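Stuldale Rovers

Stuldale Rovers is a semi-professional football (soccer) club from the town of Stuldale. Plays in blue and white hoops. Home ground is Closach Park, capacity 2,457, one covered stand and grass banking on the other three sides. The club is best known for its run in the Flaner Cup, a regional knockout sponsored by the Flaner paint company.

History

Formed by workers at the Closach rope mill. Early games were friendlies on a sloping field behind the mill, later leveled. The club joined the county league and spent most of its life in the lower division - promoted twice, relegated twice. The mill closed but the club kept the field, and bought it outright after a 1,000 share sale to townspeople.
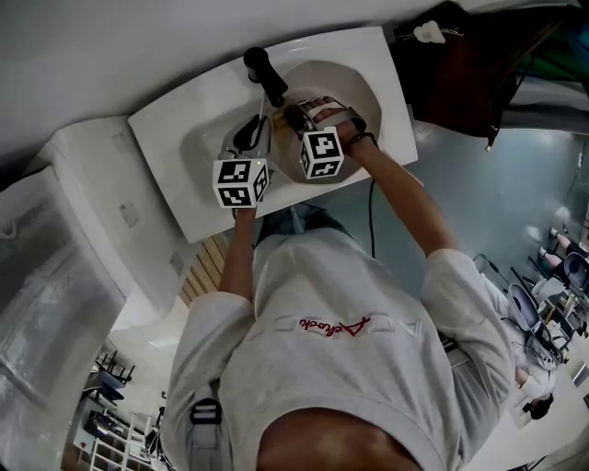 A supporter writing on the club's message board disputes this, saying the shares never covered the full price and that the rest came from a loan paid off out of gate money. The club history doesnt mention a loan.

Flaner Cup final

Rovers reached the final as the only lower division side left in. Opponents were Cervantes Athletic, holders and heavy favorites. Cervantes scored early from a corner, Rovers leveled before the break with a header. No goals in extra time. Rovers won the shootout 4-2, the goalkeeper saving two. Attendance was given as 2,000, a record for the competiton at that time. The winning side was made up entirely of players born within 20 miles of the ground.

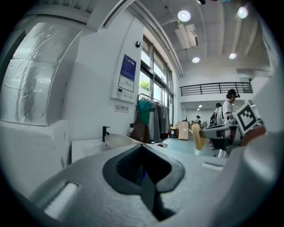

Did the cup win bring promotion? Promotion came only through the league table, and Rovers finished fifth that season, so they stayed down another year.

Rivalry

Matches against Cervantes Athletic have been the main fixture ever since. Usually played in May when the schedule allows, otherwise at New Year. Cervantes lead the overall series. The May 13, 2018 meeting was abandoned at half time with a waterlogged pitch and replayed midweek - Rovers won the replay 3-1.

Colors and badge

Hoops since the second season, plain blue before that. Badge shows a coil of rope over a bridge. Away kit is yellow, sometimes green.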